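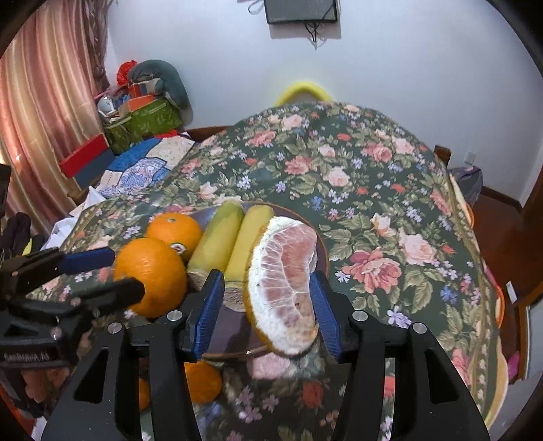

A parent wrote in after our spring newsletter to say that a robotics club with no robot that drives anywhere isn't a robotics club, it's an after-school snack. I've been chewing on that for weeks (sorry), and I want to answer it properly, because I think it's a fair complaint and I also think it's wrong.

Some background for anybody who doesn't get the newsletter. I help run the club at Jultcombe, and for years we did what most clubs do. We bought the kit, we built the thing with wheels, we drove it around the taped-off field at the regional meet, and we came home with a ribbon or without one. Those were good years! I still have the T-shirts. But by the end of each season the same two kids had done all the driving and the same two had done all the code, and everybody else had sorted screws and eaten pizza.

So last August we dropped out of the Bernlow Cup and spent the entry money on hand-held grippers. You hold the thing, you close the fingers with your own hand, and you try to do a job with it. Move the fruit. Fold the cloth. Put the banana back on the plate where you got it. The kids work mostly at home on whatever table the family will let them have, and then we sit down together on club afternoons and watch the recordings. The goal is to end up with enough good tries that a small arm can learn from them. We have 1663 tries so far, and 449 of those got thrown out by the kids themselves, which I'm prouder of than any ribbon.

I know how that sounds from the outside. Your kid signed up for robots and is picking up oranges. My own mother asked me whether the school was short of money.

Well, try it. Take a piece of peeled pomelo, the thick kind with the pith still on, and pick it up between two stiff fingers that don't feel anything. Squeeze too hard and you can mash the pulp. Squeeze too gently and it slides down and turns sideways on you. You start looking for the side with the pith, since that's the part that can take some pressure, and then you have to think about which way you came in, and whether your other hand is about to knock an orange off the plate. I've watched grown adults get red in the face over this. I was one of them.

What I like is where the conversation goes afterward. In the competition years we talked about points. Could we get up the ramp faster, was the other team's bumper legal, that sort of thing. Now I hear kids arguing over whether a grasp that worked by luck should count. One group kept it in and one group wanted it out, and they went at it for most of an hour and missed the first bus. There's no rule sheet for that one. They had to decide what they wanted a machine to copy, and I can't think of a more useful thing for a fourteen-year-old to fight over right now.

The other thing is the houses. I didn't see this coming at all. A competition field is the same flat square everywhere, and kids learn to be good at that square. A real table has a flowered cloth on it, and a shiny plate, and somebody's quilt and boxes piled up behind. Our first instinct was to tell everybody to clear the place up before they started, and we even sent home a checklist! We took it back after two weeks. The tidy tables all looked alike, and the arm we tested on them did fine until we set it in front of a tablecloth with roses, where it reached for a rose. The kids thought this was the funniest thing that had ever happened in Jultcombe. Then they went home and stopped tidying, and I got a couple of notes from parents about that, too.

I don't want to pretend it's all better this way. Competitions give you a date, and a date gets things finished. We've drifted. There were six weeks this winter when I couldn't have told you what we were working toward, and attendance showed it. Some kids really do want to build the frame and wire the motors and hear it roar across a gym floor, and we lost a few of those to the Charpentier team across the river. I understand why they went. If I were thirteen I might have gone myself. I also miss the noise of the meets, and the other schools, and the bad nachos.

And it can be boring. Doing one small move over and over is boring, and I don't think we should dress that up for the kids. Titow, the outfit that sold us the grippers, has a brochure full of children laughing at strawberries. Ours mostly look like people doing dishes. The record for one afternoon is 197 tries and the pair who did it didn't want to talk to each other on the ride home.

But to go back to the complaint. If the test of a robotics club is whether something rolls out under its own power, then yes, we fail it this year. I'd rather use a different test. I'd ask how many kids in the room have had their hands on the hard part of the problem, and for us that's now every one of them, including the ones who used to sort screws. The hard part has been the grabbing all along, for a lot longer than any of these kids have been alive.

We may enter the Bernlow again next year with a smaller team, for the ones who want it. The kids are going to vote. In the meantime we're moving on to peeled eggs, and if any family has a tablecloth uglier than the ones we've got, please send it in.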